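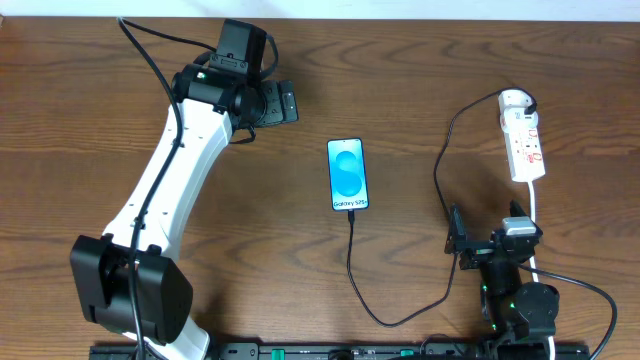 Build the Arm That Does One Dull Job

Sunday, April 18, 2021

I have been building a pair of robot arms at the Skekwood shared workshop since October, and I want to make a case for giving a home robot the dullest job you can find. Ours (we call the whole rig Ara) is learning to plug in a phone. That's the entire job. I love it!

People who stop at the bench always ask when it will fold shirts or cook eggs. I get it, I wanted the same when I started, and I had a page of sketches with a frying pan on it. But a charging cable has taught me more about arms than any sketch did. It bends where it likes. It drags on the table and tugs back on the gripper. The plug is tiny, the port is tiny, and if the phone slides a hair to one side you start over. 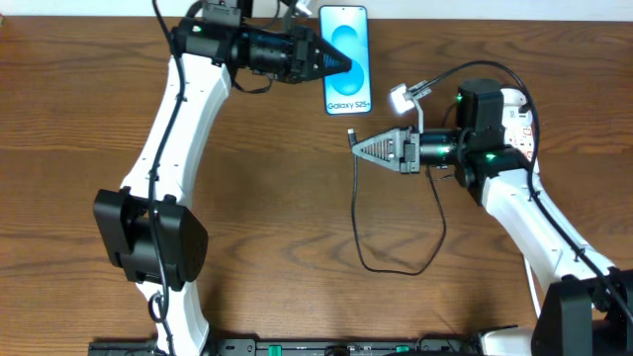 Two arms also make you think about your own hands, which I had never done. When I plug in a phone I brace it with my left and push with my right, and I couldn't have told you that before I tried to write it down as motions. One arm alone just shoves the phone across the wood. Give it a partner and you have a whole new pile of problems, mostly about timing, and they are lovely problems to have on a rainy evening.

My notebook has 541 attempts in it so far. In the last batch of 81, the plug went all the way in 33 times. Some friends find that number sad. I think it's terrific, and I can tell you what went wrong in nearly every one of the others, down to a loose screw in a wrist that cost me 2 weekends.

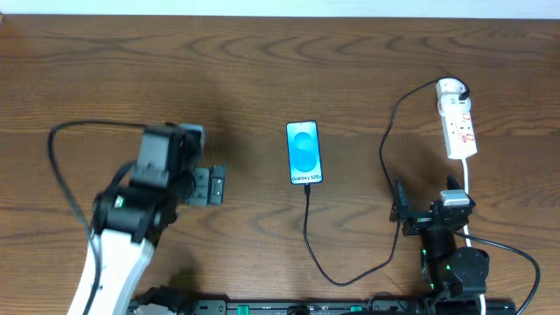
That's my real argument for the small job. You can run it again and again in one evening, the parts cost you nothing after the first day, and you can tell at a glance if the plug is in or out. Try that with dinner. A big, showy task hides its failures inside twenty other steps, and you go home not knowing what to fix.

I'd say the same about the shop. A table, a power strip and a cable are things everyone there has handled, so everyone has an opinion, and half of those opinions are good. The tip to leave more slack in the cable came from someone gluing a chair.

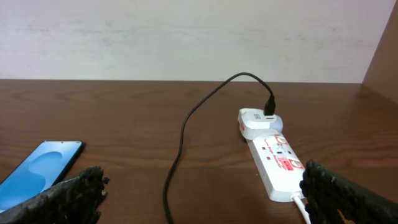 Slack helped a lot, by the way, though it brought its own trouble, and now I spend my time on where the loop ends up. Next I want to try starting with the phone turned a little, a few degrees each night, until the arms lose it. Then I'll work on that angle for as long as it takes. The shirts can stay in the basket.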